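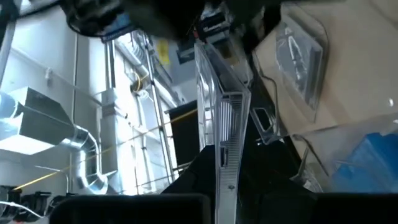

Clear plastic in front of the gripper, cardboard box to the right

I have been meaning to write up our bench rules for ages, and October seems as good a time as any (the heating is back on, the tea is hot, I have run out of excuses). When I started with two-arm setups I kept every rule in my head, and then Sepehr Ebrahimi joined me and asked, very politely, where they were written down. They weren't! So we sat down one evening and made a list, and the list has been growing ever since.

The first rule is about who may reach over the table. If either arm is powered, hands stay outside the rails. Stopping an arm in software doesn't count, and I will admit that I argued about that one longer than I should have. The second is about speed. Any new task starts with a cap of 50 millimeters per second at the gripper, and it stays there until we've had 17 clean runs in a row. Sepehr wanted 20, I wanted 10, and you can see how that went. 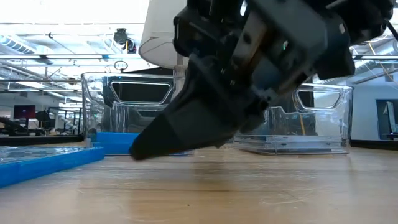
Fingertip just over the tabletop, clear bins behind

Table height is the one I care about most. We check it at the start of every session, with each arm separately, and write the number in the notebook even when it matches the day before. Fingers wear, tables shift, and a height you trusted last week can be just enough off to press a tip into the wood. Go down slowly, stop short, and do the last bit in small steps.

Then there is sorting. Clear plastic is hard on depth sensing, so we never use it for a first trial of anything. Cases and trays come later, once the same motion has worked with something dull and solid.
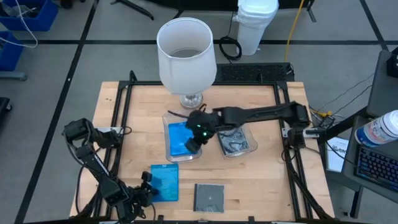

Do both arms need their own emergency stop?
One stop that cuts power to both arms is what we use, and we keep it where either of us can reach it without leaning over the table.

We press it on purpose at the start of each session, too, with the arms parked low. Next I want to write up how we label cables, but that page is still mostly crossings-out.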